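Home › Blog › Learning to sew at my age (a progress report)

Learning to sew at my age (a progress report)

Tuesday, July 27, 2021

So I bought a sewing machine in April and I have now made one and a half pairs of pants. I'm telling you this up front so you can adjust your expectations before you read any further!

It started with my gray work pants, the good ones, which split at the back seam while I was getting out of the car in the Carnport library parking lot. I drove home sitting on a road map. The alterations place on Turden Street wanted 29 dollars to fix them, and that seemed fair to me, and I would have paid it like a normal person if they hadn't also said it would take three weeks. Three weeks! For one seam! I went home and looked up secondhand sewing machines that same night, still a bit offended.

The machine I ended up with came from Fuad Gebretsadik, who lives two streets over and was clearing out his mother's sewing room. He wanted 200 for it and threw in a cookie tin of bobbins, half of which fit. It weighs about as much as a car battery and it smells like warm oil when it's been running for a while. I love it. I didn't love it for the first two weeks, mind you. The first two weeks I mostly made what the manual calls "nesting," where the thread underneath turns into a bird's nest and the whole thing grinds to a stop and you have to cut your own pants free.

If you get nesting, rethread the top. I know it looks like a bottom problem. Rethread the top anyway, with the presser foot UP, and nine times out of ten you're done. I spent an entire Sunday taking the bobbin case apart with a tiny screwdriver before I read that on page 47 of the manual, in a little gray box I'd skipped.
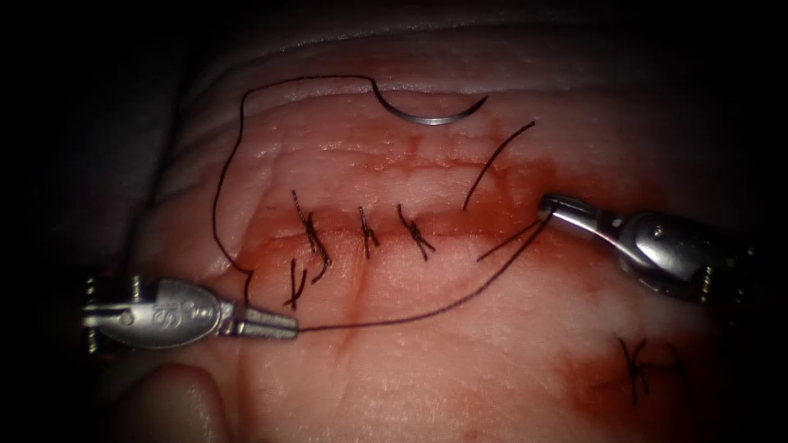
The other thing I got wrong was practicing on fabric I liked. Don't do that. I had two yards of a very nice dark green cotton twill from Cluneck (the fabric store out by the tire place, if you're local) and I cut straight into it on day three with my kitchen scissors. The left leg came out fine. The right leg came out fine too, but it was also a left leg. That's the half pair. It's folded up on the shelf and I'm told it could be a tote bag.

After that I went and got old bedsheets from the thrift store and sewed lines. Just lines, up and down, then curves, then corners. It's dull, and I'd put the radio on, and after a week or so I noticed I'd stopped holding my breath. My lines still wander when I get to a thick part, like where two seams cross, and I've learned to slow way down there and turn the wheel by hand for a few stitches. My foot does not want to go slow. I've tried sewing in socks, which helps a bit, and in bare feet, which helps more.

Hand stitching is a whole separate thing and I'm much worse at it. I hemmed the finished pants by hand because the pattern said to, and it took me two evenings, and I stitched the left hem to the couch cover (only a little). A few people have told me to use a shorter piece of thread than I think I need. Elbow length. I keep cutting a long one so I won't have to thread the needle again, and then it knots, and then I have to thread the needle again.

Anyway, the pants! They're navy, they have an elastic waist because I'm not ready for a zipper, and one pocket sits slightly lower than the other. I wore them to lunch at Tsegaye last Saturday and spilled lentils on them inside of five minutes. It washed out.

And the gray work pants, the whole reason for all this, are still in the mending basket. I did unpick the old seam and pin it, so they're ready to go, but the fabric is slippery and I keep finding other things to do first. I've ordered a pack of finer needles, which should be here by the weekend, and I'm going to try a scrap before I go anywhere near the real thing.

If anyone has a beginner shirt pattern they like, leave it in the comments. Nothing with a collar, please. And if you know where I can get more bobbins for an older machine without buying a box of 200, I'd be grateful for that too.

Posted in: Making things, Around the house | 4 comments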